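Home | Visits | Gift Ideas | Recipes | Contact

A morning at the Flondance open day

I've ordered hampers from Flondance for years (birthdays, mostly, and one very apologetic anniversary), so when they opened their packing hall in August I was at the door before nine with my good shoes on. Bad choice, the floor by the flower buckets was soaking!

Verena Hollenstein took our group through the cold store first. Carnations on the left, roses on the right, and a smell I'd happily live in. Then the sweets room, where the boxes come over from Engelbrecht and get matched to each bouquet — slower work than I'd imagined, and all done from a paper slip.
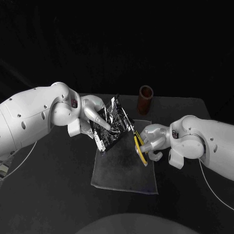
How late can you order for next-day delivery? Three in the afternoon for flowers on their own, but noon if there are sweets or a cake in the parcel.

We all had a go at tying a bow. Mine looked like a squashed moth. Pirmin Lehner did one in the time it took me to find the end of the ribbon, then undid it and made me try again, and the second was nearly fit to sell. They pack 200 gifts on a normal day and 300 before a big festival, so I don't think I'll be getting the job.
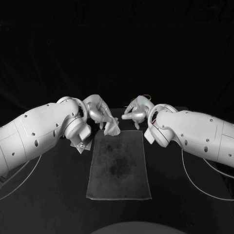
Piyumi Debnath wrote in afterwards to say that the Darnitz tin keeps the sweets fresher than the card box, and that it's well worth the extra if your parcel has a long way to go. I bought the card box, of course. Tea was free, the car park was 3, and I came home with far too many lilies.

Recent posts
Rultance spring fair: what I bought
Wrapping awkward shapes
Posting flowers to my aunt

Contact us | Copyright | Back to top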